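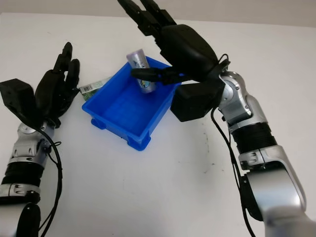
Two-arm bench with humanoid hands, can and bin task.

About Skikar

Skikar tests robot hands, grippers, arms and controllers for companies that have to choose between them. We do not build or resell hardware. Customers send us parts and a task, and we return measurements.

What we test

Most requests concern end effectors. A typical job compares a five-fingered hand with a parallel gripper on the same arm, using the same objects and the same controller settings. Beverage cans, small cartons and plastic bins make up much of the object set. Thin-walled cans are useful for grip force work — a hand that closes too hard leaves a dent that can be measured.

Each comparison runs 201 trials per hand unless the customer asks for more. We log joint position, motor current and cycle time, and a reviewer marks each trial from video. Dropped objects, crushed objects and timeouts are reported separately.

Facilities

The Heinonen building has 7 benches. Four are set up for two-arm work, the rest for single arms and camera calibration. Tabletops are matte white to limit reflections in depth data. The object library holds 155 items, listed by mass and outer dimensions.

Software

Trials are run from Brelar, our in-house sequencer. Results are stored in Vovell, which customers can query directly. Vovell was moved to a new server in August; report links issued before then still work.

Sending hardware

Include the mounting drawing, cable pinout and firmware version. Adapter plates can be cut on site. Use form 901 for all shipments.

Page last revised 2019-11-01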